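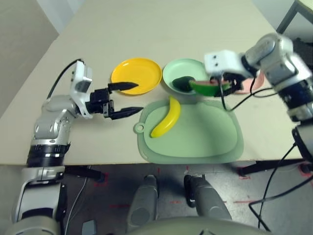 검색어를 입력하세요 검색 전체 제목 본문 태그

작업 노트 / 소품 테이블 / 4월, 화요일

오전 9시 40분쯤 시작. 커피 들고 내려왔는데 어제 쓰던 연필이 또 안 보여서 볼펜으로 쓴다. 나중에 옮겨 적을 때 글씨 못 알아봐도 나를 탓하지 말자(내가 탓할 거지만).

지난주에 정한 대로 이번 주는 식기랑 음식 모형 쪽만 판다. 컵은 안 한다. 컵까지 벌리면 또 금요일에 선반 앞에서 울게 된다. 접시, 도마, 과일. 여기까지.

지금 테이블에 올려 둔 구성은 접시 세 장에 도마 하나다. 노란 접시, 민트색 접시, 분홍 접시를 나란히 놓고 그 앞쪽에 연두색 도마. 음식은 아보카도 하나랑 수박 한 조각, 도마 위 바나나 하나만. 처음엔 욕심내서 모형 바구니를 통째로 쏟을까 하다가 참았다. 잘 참았다!

접시 색 얘기부터. 지난달까지 쓰던 흰 접시는 이 베이지색 상판 위에서 너무 심심했다. 아침에 블라인드를 걷으면 접시가 어디서 끝나고 상판이 어디서 시작하는지 멀리서는 헷갈릴 정도였다. 그래서 파스텔 쪽으로 바꾼 건데 결과는 꽤 마음에 든다. 노랑이 제일 걱정이었다. 베이지 옆의 노랑이라 묻힐 줄 알았는데, 테두리가 살짝 올라와 있으니까 그 그늘 덕에 동그라미가 제대로 선다. 민트는 말할 것도 없고. 분홍도 잘 보이는 편인데 수박 속살하고 색이 좀 친하다. 수박을 분홍 접시에 올리면 어떻게 보이려나? 이건 오후에 해 보기로.

도마는 플라스틱, 모서리 둥근 것. 가장자리가 아주 조금 올라와 있고 모서리 한쪽에 구멍 뚫린 작은 고리가 달려 있다. 이 고리가 은근히 중요하다. 정리할 때 벽에 걸 수 있으니까 선반 한 칸이 통째로 빈다. 예전 두꺼운 도마는 걸 데가 없어서 맨날 서랍 뒤에 세워 놨다가 넘어지는 소리에 다들 놀랐다. 새 도마는 가볍고, 가벼운 만큼 상판 위에서 잘 미끄러진다는 단점이 있다. 미끄럼 방지 매트를 작게 잘라서 밑에 깔아 볼까 싶은데, 매트 끝이 삐져나오면 또 보기 싫고. 네 귀퉁이에 투명 실리콘 점을 붙이는 쪽이 나을 것 같다. 창고에 투명 점 남은 거 있는지 확인할 것.

아, 그리고 도마가 연두, 접시가 민트, 아보카도가 진초록. 초록 계열이 셋이다. 일부러 그런 건 아니고 고르다 보니 그렇게 됐다. 진초록은 둘하고 확실히 구분되는데 연두하고 민트는 형광등 아래에서 꽤 가까워진다. 저녁에 천장등만 켜고 보면 둘이 사촌쯤 된다. 배치표에 "초록 접시"라고 쓰면 헷갈린다는 뜻이다. 앞으로 표에는 접시는 무조건 "민트", 도마는 무조건 "연두". 이거 읽는 사람들도 제발 맞춰 주세요. 지난번에 "연한 초록 거"라고만 적힌 쪽지를 받고 한참을 서 있었다.

10시 반.

음식 모형 이야기. Tovar에서 온 상자랑 Birnwood에서 온 상자를 둘 다 열었다. 두 곳 다 과일 세트를 보내 줬는데 성격이 아주 다르다. Tovar 쪽은 색이 진하고 표면이 매끈해서 닦기 편하다. 대신 불빛이 너무 또렷하게 맺혀서 각도에 따라 과일이 아니라 구슬 같다. Birnwood 쪽은 색이 차분하고 만졌을 때 손에 덜 미끄럽다. 냄새가 좀 난다. 새 장화 냄새. 상자 뚜껑을 열어서 창가에 이틀 뒀더니 많이 빠졌는데 아직 뚜껑 안쪽에 코를 대면 난다. (왜 댔냐고 물으신다면, 궁금해서.)

수박 조각은 이번 세트에서 내가 제일 좋아하는 물건이다. 초록 껍질에 분홍빛 도는 빨간 속. 딱 보면 수박이다. 설명이 필요 없다. 배치표 처음 보는 사람한테도 "수박을 민트 접시로" 하면 바로 통한다. 이런 물건이 좋은 소품이다. 반대로 아보카도는 손님한테 보여 주면 열에 몇은 꼭 다른 이름을 댄다. 라임? 망고? 키위? 진초록에 타원형이니 그럴 만도 하다. 지난번 견학 온 분은 오이 끝부분이냐고 하셨다. 오이 끝부분만 따로 사는 사람이 어디 있나요… 그래도 우리끼리는 아보카도로 통일. 라벨지에도 그렇게 뽑아 놨다.

접시에 올리는 위치도 몇 번 바꿔 봤다. 아보카도를 민트 접시 정중앙에 두면 보기에는 좋은데 수박이 옆에 들어갈 자리가 애매하다. 그래서 지금처럼 왼쪽 아래로 살짝 치우쳐 놓는 쪽으로 정했다. 그러면 접시 오른쪽이 비니까 수박이 그리로 가면 된다. 수박은 넓적해서 생각보다 자리를 많이 먹는다. 굴러가지는 않는데, 아보카도를 건드리면 아보카도가 슬쩍 돈다. 접시 테두리가 막아 주기는 한다. 내 손으로 해 본 거라 다른 사람이 하면 또 다를 수 있음.

노란 접시는 지금 일부러 비워 둔다. 빈 접시가 한 장 있으면 상이 훨씬 편하게 읽힌다고 해야 하나, 다음 걸 어디에 놓을지가 눈에 들어온다. 식당 가서 반찬 놓을 자리 없이 꽉 찬 상 보면 숨이 막히는 거랑 비슷하다. 나만 그런가.

점심 먹고 다시. 1시 20분.

(점심은 비빔국수. 아침부터 수박 모형만 보고 있었더니 진짜 수박이 너무 먹고 싶었는데 4월에 수박은 아직 좀 이르고 비싸다. 마트에서 반 통짜리 가격표만 보고 돌아왔다.)

오전에 적어 둔 것, 분홍 접시에 수박 올려 보기. 해 봤다. 걱정했던 것보다는 낫다. 껍질 초록이 있어서 한쪽 윤곽은 선명하고, 속살 쪽만 접시하고 살살 섞인다. 껍질을 나한테 향하게 두면 전혀 문제없고 반대로 돌리면 좀 뭉개진다. 결론은 "가능하지만 첫 배치로는 안 씀". 둘째 날쯤 순서 바꿀 때 넣어 보자.

접시 간격도 메모. 처음에 민트하고 분홍을 너무 붙여 놨더니 수박을 옮길 때마다 손등이 분홍 접시를 밀었다. 손바닥 하나 들어갈 만큼 떼어 놓으니까 괜찮다. 노랑하고 민트는 지금 바로 옆이라도 크게 불편하지 않았는데, 노랑에도 뭘 올리기 시작하면 얘기가 달라질 거다. 상판에 연필로 접시 자리를 표시해 두고 싶은 마음이 굴뚝같지만 지난번에 테이프 자국 지우느라 고생한 기억이 있어서 손을 못 대겠다. 베이지 상판이 의외로 때를 다 보여 준다. 밝은 회색으로 갈 걸 그랬나. 이 얘기는 분기마다 하는 듯.

세척. 음식 모형은 미지근한 물에 중성세제 조금, 부드러운 스펀지. 뜨거운 물 금지. Birnwood 쪽 포장지에 붙어 온 안내문에도 그렇게 되어 있었고, 나는 안내문 읽기 전에 이미 미지근한 물로 했다(자랑). 접시는 그냥 주방세제로 닦으면 된다. 도마는 칼 안 쓴다. 진짜로 안 쓴다. 모양만 도마지 우리한테는 쟁반이나 마찬가지니까, 혹시라도 탕비실로 들고 가서 사과 깎지 마세요. 지난번 도마가 그렇게 해서 칼자국투성이가 됐다. 범인은 안 적겠다. 본인이 알 것이다.

마른행주로 닦고 나서 바로 상자에 넣지 말 것도 추가. 수박 껍질하고 속살 사이 경계에 물이 남는다. 키친타월 위에 세워 놓고 한 시간쯤 두면 된다.

보관은 이렇게 바꿔 보려고 한다. 지금까지는 세트별로 상자에 넣었는데(Tovar 상자, Birnwood 상자) 꺼낼 때는 어차피 섞어서 꺼낸다. 그러면 돌려놓을 때 어디서 온 건지 매번 뒤집어 봐야 한다. 그냥 종류별로 묶는 게 낫겠다. 과일은 과일, 채소는 채소, 빵은 빵. 아보카도를 과일에 넣을지 채소에 넣을지로 아까 복도에서 잠깐 언쟁이 있었는데, 과일로 간다. 큰 분류는 내가 적는 사람이니까 내 마음이다.

접시는 색깔별로 끼워서 쌓는다. 맨 아래 분홍, 그다음 민트, 맨 위 노랑. 이유는 없고 그렇게 쌓으면 예쁘다. 누가 순서 바꿔 놔도 화 안 냅니다. 조금만 속상해함.

3시 좀 넘어서.

Stultulham에서 주문한 여분 접시가 왔는지 전화가 왔다. 2장 왔단다. 택배실에서 받아 와서 열어 보니 하나는 민트가 맞는데 다른 하나는 민트라고 하기에는 너무 하늘색이다. 기존 것 옆에 놓으면 바로 차이가 난다. 교환할지 그냥 하늘색으로 등록할지 고민 중. 솔직한 마음은 하늘색이 더 예쁘다. 일단 포장재는 버리지 않고 책상 밑에 뒀다. 발에 걸린다.

새로 등록하려고 소품 대장을 열었더니 품목이 2,948개까지 찍혀 있다. 언제 이렇게 됐지? 처음 대장 만들 때는 한 화면에 다 들어왔는데. 그중에 실제로 선반에 있는 게 얼마나 되는지는 아무도 장담 못 할 거다. 작년에 버린 바구니가 아직 "사용 중"으로 떠 있는 것도 봤다. 식기하고 음식 모형 항목만 뽑아도 200개 이상이라 오늘은 접시만 정리하고 나머지는 건드리지 않았다. 이름 규칙도 제각각. "접시(노랑)", "노란접시", "접시_노란색_원형" 이런 식. 나는 "접시-노랑-원형" 순서로 쓰고 있으니 다음에 입력하는 사람은 이걸 따라 주면 좋겠다. 싫으면 점심시간에 말로 해 주기.

Zurelberg 방에서 쓰는 식기하고 겹치는 것도 있다. 거기는 접시가 우리 것보다 조금 크고 전부 흰색이다. 빌려 달라는 얘기가 나왔는데, 민트는 안 되고 분홍은 다음 주부터 된다고 했다. 빌려 갈 때 대장에 적기! 구두로 하면 내가 꼭 잊어버린다.

조명도 조금 만졌다. 오후에는 창 쪽 빛이 비스듬히 들어와서 접시 테두리 그림자가 길어진다. 예쁘기는 한데 오전하고 분위기가 많이 달라진다. 얇은 커튼 한 겹만 쳐도 차이가 꽤 줄었다. 두꺼운 암막까지 가면 대낮에 형광등 켜 놓은 지하 식당 느낌이라 싫다. 얇은 커튼으로 며칠 지내 보고 다시 적겠다.

다음에 해 볼 것들 (순서는 없음)

- 도마 귀퉁이에 투명 실리콘 점
- 도마 위에 음식 더 올린 배치. 지금은 바나나 하나뿐이라 도마가 좀 논다. 수박을 도마에서 접시로 보내는 순서가 제일 자연스러울 것 같다
- 하늘색 접시 교환 여부 결정
- 대장에서 바구니 지우기
- 아보카도 라벨 다시 뽑기. "아보가도"로 나왔다

마지막 거는 오늘 발견했다. 두 줄 다 그렇게 뽑았더라. 붙이기 전이라 다행.

5시 50분. 테이블 닦고 접시 쌓아 놓고 간다. 수박은 키친타월 위에 말리는 중이니 내일 먼저 오는 사람이 상자에 넣어 주세요. 과일 상자입니다, 과일.

최근 글
음식 모형 끈적임 제거해 본 기록
컵 손잡이 방향 통일할지 말지
베이지 상판 얼룩, 뭘로 닦았나
선반 라벨지 규격 바꿈
빵 모형 상자 정리 (식빵 실종)
소품 대장 이름 규칙 초안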